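Snagging and jamming: what I get asked most

What went wrong with the knitwear runs?

The fingers stopped closing all the way. I'd squeeze, they'd hang up partway, and the log still called it a full grip. Red knits on a busy blanket are my usual practice setup, so I got to see a lot of it!
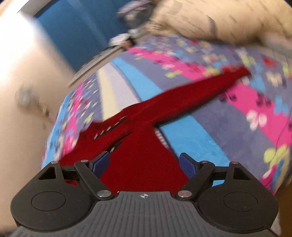

How many grasps were bad?

I threw out 431 of about 2,000, all from November. Painful, but Parisa Parsa checked my list and agreed with every one.

What caused it?

Lint in a pivot. Fuzzy yarn sheds like crazy, and it had packed in tight — I got it out with tweezers.
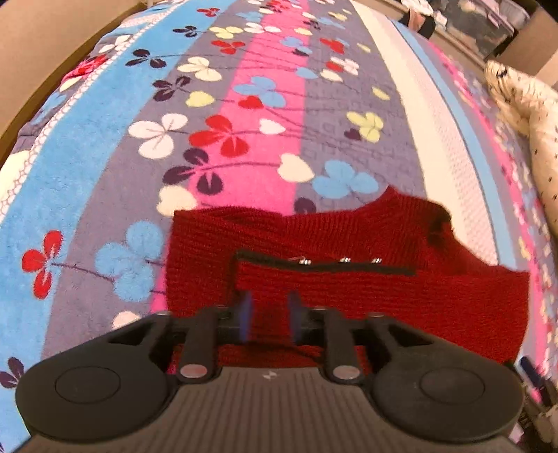 Now I clean the pivots every 200 grasps and run an empty open-and-close test before I start again. If it sticks even a little, I stop and power down before my fingers go anywhere near the linkage.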